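Small Business Selling Online: Course Handout
Unit 7: Running a pre-order and crowdfunding campaign

25 September 2021

14 shares | 3 comments

These notes cover the second half of the unit. Read them with the spreadsheet you started last time, as the figures below go straight into it.

1. What a backer is buying

A backer pays now for something that will be made later. In law the position differs from platform to platform, so read the terms of the one you plan to use. For planning purposes, treat every pledge as an order you have to fill. Most backers see it that way, whatever the small print says.

A pre-order is simpler. It is a sale with a long delivery time. The buyer expects the item, the price they agreed and a date. If the date moves, offer a refund and say how to ask for it.

2. The worked case: Volton

Volton is a cooperative board game from a two-person publisher, Gendon. The campaign closed with 1490 backers. The publisher planned a print run of 2000 copies, which left 510 for the pre-order store, shops, replacements and review copies.

Before you go on, write down how you would split those 510. Gendon set aside 60 for replacements and 50 for review, and offered the remaining 400 for sale. Damage in the post used up most of the 60.

3. Tiers and add-ons

Keep the number of tiers low. Volton had three: the game, the game with its expansion, and a shop tier sold in boxes of six. Add-ons were chosen afterwards in the pledge manager.

Each add-on is another item to store, pick and pack. An add-on with a good margin on paper can lose money once the packing fee is counted. Ask your warehouse for its price per extra item before you announce anything.

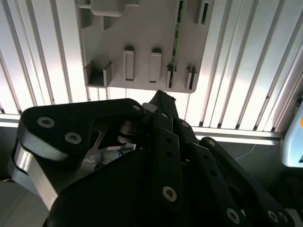
4. Stretch goals

A stretch goal promises something extra if the total passes a set figure. Cost each one before launch, at the quantity you would have to make. Better card stock adds a little to every copy and nothing to the packing. An extra figure may need a new mould, a deeper tray and a heavier parcel.

Gendon published five goals and reached four. The fourth, a double-layer player board, took the parcel over a weight band for overseas post. The extra postage came to £3688 across the whole campaign and had not been budgeted. Enter this in row 12 of your sheet and see what it does to the margin.

5. When to charge postage

There are two usual methods.

(a) Charge it with the pledge. Backers know the full cost at once. You carry the risk if rates go up.

(b) Charge it later, in the pledge manager. You can use current rates. Some backers will be unhappy with the bill, and a few will not pay it.

If you use (b), publish an estimate by region on the campaign page. Give a range, and put the top of the range in your own budget.

6. Locking orders

Choose one date for locking orders and a separate, later date for locking addresses. People move house. Kirkegaard, the warehouse used for Volton, needed the address file seven days before packing began, so addresses stayed open until the week before that.

Send a reminder before each date. Keep it short, with the date in the first line and the link in the second. Expect some backers never to complete the survey. Hold their copies and write down how long you will hold them.

7. The shop tier

Shops need their stock no later than backers do, and they need to know whether you will sell the same item cheaper on your own site. Dallari, a small chain that took the Volton shop tier, asked for a fixed retail price until the end of December. Gendon agreed and put it in writing.

Deal with shops by separate email. Their questions are about invoices, VAT and carton sizes, and general updates do not answer them.

Exercise

Draft a delay notice of no more than 150 words. The print run has slipped by a month. State the new date, the cause, what backers need to do and how to get a refund. Bring a printed copy.

Reading: sections 4 and 5 of the course pack. The sheet on VAT is optional this week.

Share this page | 14 shares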